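Red polo shirt turned everything pink — can I ever wash it with anything else?

Posted in Laundry and Clothes Care, Fendholm Neighbours Help Board
23 October 2019

Kusuma

Hello all, I hope somebody can put me right on this one. My son joined the junior bowls section in September and they wear red. Very red. I bought him two of the shirts from the club, and being in a hurry before the first match I put them in with the rest of the weekend wash at 40, the way I have done with everything since he was a baby. Out came two lovely red shirts, three pink tea towels, a pink pillowcase and my husband's good white work shirt, which is now the colour of a prawn.

I have since washed the red ones twice by themselves and the water in the drawer end of the sink (our machine empties into the utility sink) still had a blush to it the second time. My questions are really these. How many washes does it take before a red is safe? Does the vinegar trick work, where you soak it first to set the colour? My mother-in-law swears by vinegar and a handful of salt, but she also swears by burying a potato for warts, so I would like a second opinion. And is there any saving the work shirt? It is plain cotton, nothing fancy, but he is fond of it.

The label on the red ones says 60% cotton, 40% polyester, wash dark colours separately, do not tumble. We have a Dirkine front loader, about the most basic one they do, if that makes any difference.

Thank you in advance, and sorry for going on!

Stepan Antoniuk

Hello Kusuma, and please don't apologise, there can't be a household on this board that hasn't had a pink week. I worked in a hotel laundry in Kendmont for a good part of my life and we had red napkins, which I still think about.

Vinegar first. I'm afraid it won't set the dye in a cotton shirt. It does no harm in a rinse and it takes the smell of old powder out nicely, but the colour in a shop-bought shirt was fixed, or not fixed, at the factory, and what comes out at home is the loose dye that was never properly rinsed away. The same goes for the salt. Your mother-in-law is in very good company, mind you, my own mother did it all her life.

What you want is to get that loose dye out on purpose. Turn the shirts inside out and give them a wash on their own at 30 with plenty of water, so if your Dirkine has an extra rinse button, press it. Take them out as soon as the drum stops. A wet red shirt sitting in a heap on top of something pale will do more mischief in an afternoon than the wash itself did.

Then test it, and you needn't guess at the number of washes. Wet an inside seam, fold a bit of old white cotton round it and press it with a warm iron for a few seconds. If the white cloth stays white you can put the shirt in with your navies and dark greys. I would never put it in with whites, not after 30 washes, and I'd say the same about any strong red however well behaved it seems. One of mine went years without trouble and then bled in a hotter wash — my own fault, I had knocked the dial.

Now the work shirt. Has it been through a tumble dryer or been ironed? If it hasn't, you have a very fair chance. Fill a bucket with warm water, add an oxygen bleach (the sort sold as a whitening or stain powder, and read the tub for how much), stir until it has all dissolved, and push the shirt right under. Leave it overnight with a plate on top to hold it down. Wash it as usual in the morning and look at it by a window while it is still damp. If there's some pink left, do it again before you dry it. The tea towels and pillowcase can go in the same bucket if there's room for them to move. Please don't mix it with ordinary chlorine bleach, or with the vinegar.

Let us know how the prawn gets on!

lilac_step

Just use colour catcher sheets. I put two in with anything red and have never had a problem.

Kusuma

Thank you both so much. Bucket is filled and the shirt is under a dinner plate as I type. It had been ironed, I'm sorry to say, but only the collar, so fingers crossed. I tried the iron test on the red ones and there was a faint mark from one and nothing at all from the other, so the first is going round again by itself tonight. I have bought the sheets as well, for my nerves.

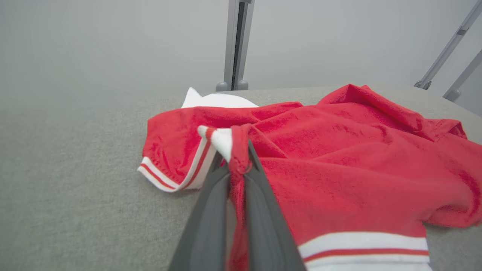
A red short-sleeved shirt, best kept well away from the whites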